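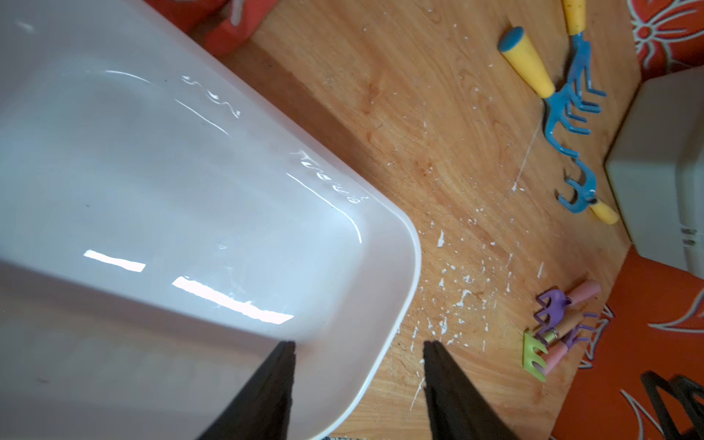
Figure 6. Wrist camera view from the Torvik set, with the white container and toy garden tools on the tabletop.

3.2 Collecting the demonstrations

All demonstrations in the Torvik set were recorded by people guiding the Kusov arm by hand through a leader device. Each operator received a one-line task and was free to choose the order of the grasps. We did not clean the workspace between episodes, so small white flecks stay on the wood grain near the container, and the glossy plastic carries bright reflections of the kind that caused trouble for our earlier depth-based model. The tools differ in size and color, from the blue claw cultivator with its yellow handle to the miniature purple and lime-green rake heads, and they were put back in new positions after every episode.

The full set holds 3196 episodes. Of these, 1258 use garden tools and the rest use kitchen items. We removed 152 episodes in which the wrist camera dropped frames or the operator stopped early; they are not part of the 3196. Failed grasps followed by a second try were kept and marked as such. Labels were added in Asa after recording, one text line per episode, and checked by a second person.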